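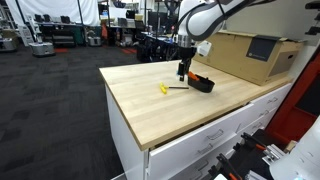 The arm over the countertop, with the yellow T-handle hex key and the black tray within reach.

Looking after the countertop arm: your questions

I'm Bjartur Blöndal and I keep the Fulum cell running. I get the same handful of emails every month, so I've put my answers in one place. If yours is missing, write to me and I'll add it!

Which tool do I need to take the gripper off?
A T-handle hex key (ours has a yellow handle, so it's easy to spot). Support the gripper with your other hand before you back out the last screw. It's heavier than it looks, and I have the dented fingertip to prove it.

Do I have to power down for that?
Yes, every time. Park the arm with the fingers pointing straight down, stop the program, then switch off at the controller. I park low over the wood so nothing has far to fall - but leave a gap, please, don't rest the fingertips on the counter.

How often do you check the screws at the wrist?
Every 200 hours of running, plus once more the morning after any crash, even a gentle one. I put a paint-pen line across each screw head and onto the flange. If the line's broken, the screw has moved.

And the fingers?
I look them over every 500 hours. Close them slowly on a strip of paper and tug. If it slides out on one side only, the fingers aren't meeting square and you'll want to loosen them, line them up and tighten again.

What about the sensor by the gripper?
Dry lens cloth, no spray. If you've had the gripper off, run the Nasard calibration routine again before you pick anything. It takes 34 poses and you can go get coffee while it does them (I do).

My arm shakes near the end of a move. Is it broken?
Probably not! Look at the cable first. If it's strapped too tight along the upper arm it pulls at full reach. Give it some slack at the bend, run the move at low speed and watch it go around. After that, check that the payload setting matches the gripper you really have on. Mine was still set for the old Andier one for most of November.

Where do the screws go while I'm working?
In the black tray, on the counter. Please don't put them in a drawer "just for a minute."

Can I use your settings on the Kiani cell?
The speeds, sure. Teach the positions again from scratch, as the counter there is a different height.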